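Wornness: Grading Desktop Computers for Repair or Parts Recovery

Project report, October
I-hsuan Kuo, Tsz-kin Fung, Hiu-tung Kan
Project advisor: Jolanta Kaczorowski

1. Background

Retired desktop computers are usually sorted by age or model. Neither says much about the condition of a given unit. The Wornness project set out to write a grading sheet that a person with basic training could fill in with the case open, before deciding whether a computer should be repaired, used for parts or sent to a recycler. The sheet gives a score from 0 to 60, where a higher score means more wear.

The project used retired units released by Loresa, a reuse store. Intake records were kept in a spreadsheet set up by Chun-hung Ho, who had done the same job for an earlier group. The spreadsheet held 3,497 lines at the time of writing, most of them inherited from the store's older records and covering monitors and printers as well as desktops. Only desktop entries were considered.

2. Work area and case position

Inspection was done with the case on its side and the opening facing up. Upright inspection was tried early on and dropped. With the board vertical, the lower connectors were hard to reach and a dropped screw tended to end up under the power supply. A slatted metal table was used. Small screws can fall through the gaps, so a tray was kept at hand for loose hardware.

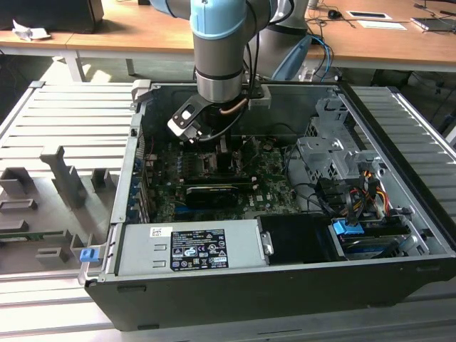

Figure 1. Dell motherboard in its open case on the slatted metal table.

The rim of an open case is bare sheet metal and can be sharp. Gloves were worn when lifting or turning a case and removed for work on the board, where a wrist strap was used. All units were disconnected from power before being opened.

3. Grading sheet

The final sheet has 13 items. An early draft was longer, but several of its items measured the same thing twice. Dust on the fan and dust on the heat sink, for example, almost always received the same score and were combined.

The items fall into two groups. The first covers the enclosure: dents, bent rims, missing screws, damaged ports and the state of the front panel. The second covers the board and the parts fitted to it. Board items carry more weight because a damaged case can be swapped at low cost.

3.1 Processor and socket

The cooler is removed before this item is scored. The inspector records whether a processor is present, whether the load plate is closed and whether the lever sits properly. Smudges and residue on the heat spreader are noted but add no points. Old thermal compound can be cleaned off, and a dull surface alone gives no measure of remaining service life.
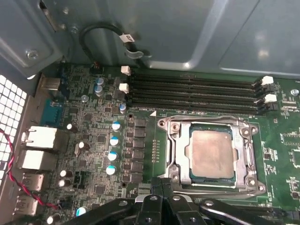

Bent contacts in the socket are a different matter and receive the maximum score for the item. The check requires lifting the processor, so it is made only when the rest of the board has scored well enough to be worth keeping. Opening the socket on every unit would add handling risk with little return.

3.2 Memory slots

Each slot is checked for broken latches, dust in the channel and cracked plastic. Empty slots are not counted as wear. Memory is often pulled before a unit is retired, and the sheet has a separate line for missing parts. Treating missing parts as wear was the main fault of the first draft, which gave high scores to sound boards that had simply been stripped.

3.3 Capacitors

Capacitor tops are viewed from the side under a lamp. A raised top, a leak or a part leaning away from its neighbors is recorded. Paint color and sleeve markings vary by maker and are ignored.

3.4 Coin battery

The battery voltage is measured with a meter. A low reading adds 2 points. The holder is inspected for corrosion, which is scored separately.

4. Agreement between inspectors

Kuo and Fung graded the same units without seeing each other's sheets. Agreement was good on memory slots and the battery, and poor on dust. The dust item was reworded to ask whether the board markings could be read through it - a simple yes or no - and later sheets matched more closely. Kan then used the revised sheet without help and asked for one change, a larger space for notes beside the socket item.

5. Limits

The sheet records visible condition and one voltage reading. It does not replace a power-on test, and a board with a low score may still fail to start. Laptops and all-in-one units were outside the scope. The weights were set by discussion within the group and have not been checked against repair results, which Loresa does not currently record by unit.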